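Dimming house lights without that awful jump at the bottom?

Gemma Ruggiero
June 12, 2020

Hi all! I look after the lighting at a little community theater (100 seats, so nothing fancy) and in March we finally swapped our old house lights for LED lamps. They look great at full. The trouble is the fade. I bring the slider down nice and slow, everything's lovely, and then somewhere near the bottom they just go pop and the whole room is dark. Coming back up they do nothing for a bit and then jump on. The dimmer is an old wall-mount Kinard that ran the previous lamps for years with no complaints.

I've tried cleaning the slider and swapping two lamps between fixtures. Same thing everywhere.

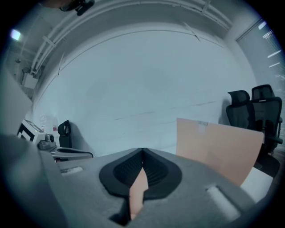

We have 8 fixtures on the one circuit, if that matters. Is it the lamps or the dimmer? I'd rather not buy both if I can help it, the budget is pretty much gone — I spent it on the lamps!

Fredy Echeverri

It's the dimmer, or the match between the two. Those old wall units were made for a heavy load, and your LEDs draw so little that the dimmer can't hold steady down low. See if yours has a minimum load printed on the faceplate or inside the cover. If it's a 2000 watt unit, the minimum might be more than all your lamps put together.

Look for a trailing-edge dimmer rated for LED, and check the lamp maker's list of tested dimmers before you order. Some of them have a low-end trim you can set so the slider stops just above the point where the lamps drop out. You'll still get a little step to black, but it's much kinder on the eyes. And get an electrician to do the swap, please.

Gaetano Marchetti

had the same with 3 fixtures in our lobby. put one old halogen back on the circuit and it got a lot better. ugly but cheap

Gemma Ruggiero

Thanks both! Found the label and Fredy, you called it, the minimum is way over what we're pulling. Going to try Gaetano's halogen trick in the back corner this weekend and start saving for a proper dimmer.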